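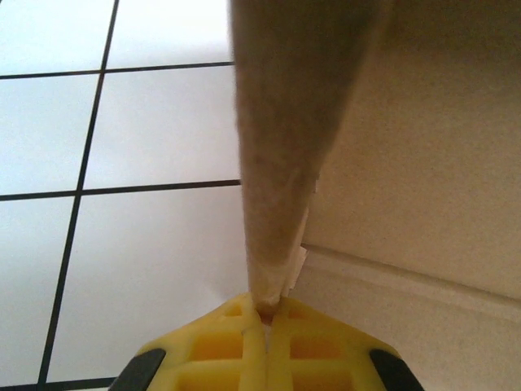
## 4. Entering runners for a race day

This section is for the racing secretary and the persons who work in the entries office. Before you start, the race day must already exist in Dralleo with its race conditions (see section 3). If the conditions are still marked "draft", trainers cannot see the race and you cannot accept entries for it.

### 4.1 Opening the entries

1. Sign in with your office account and choose **Meetings**.
2. Select the racecourse. In our screens the course is Burnholm, but the steps are the same for Brondside.
3. Open the race and press **Conditions**. Check the distance, the age limits and the weights against the printed programme.
4. Press **Open entries**. The status of the race changes from grey to green.
5. Write the closing time in the box **Entries close**. Use the 24-hour clock.

**Note:** The closing time is always the local time of the racecourse, also when you work from another country.

**Caution:** After the first entry is received, the age limits and the distance are locked. To change them you must cancel the race and create it again, and all the entries are lost.

### 4.2 Adding an entry by telephone

Most trainers make the entries themselves. Some still prefer to telephone, and then you must do it for them.

1. In the race, press **Add entry**.
2. Type the first three letters of the horse's name, or the full passport number. If there are two horses with the same name, compare the year of birth and the dam.
3. Check that the trainer shown is the one who is calling. If the horse has moved stable, stop here and go to section 7.
4. Choose the jockey, or leave **To be declared**.
5. Tick the equipment (blinkers, tongue strap, hood). Equipment worn for the first time needs the additional tick **First time**.
6. Read everything back to the caller, then press **Confirm**.

The entry receives a number. Give this number to the caller, who will need it for a withdrawal.

**Note:** The entry fee is taken from the account of the owner, not of the trainer. If the balance is less than the fee, the entry is saved with a yellow flag. You can keep up to 30 flagged entries in one meeting. The next one will be refused until a flag is cleared.

### 4.3 Closing, and the draw

1. Wait until the closing time has passed. The button **Draw** stays inactive before it.
2. Clear or remove every yellow flag.
3. If the race has more entries than stalls, press **Ballot**. Horses are removed from the lowest rating upwards. A race with 11 stalls, for example, keeps the 11 highest rated.
4. Press **Draw**. A second person of the office must type their own password.
5. Print the draw sheet and have it signed by both persons.

**Caution:** The draw can be made one time only. Do not press **Back** in your browser while it is running.

### 4.4 If something goes wrong

- *The horse is not found.* The passport is probably not registered for the current season. Ask the trainer for a copy and send it to the registry desk.
- *The weight is shown as zero.* The handicapper has not yet published the ratings. Do not write the weight by hand.
- *The second password is refused.* The same person cannot sign two times, even with a different account.

Corrections to this section: Oriana Sosa or Golnar Akbari, entries office. Last revised 23 July 2025.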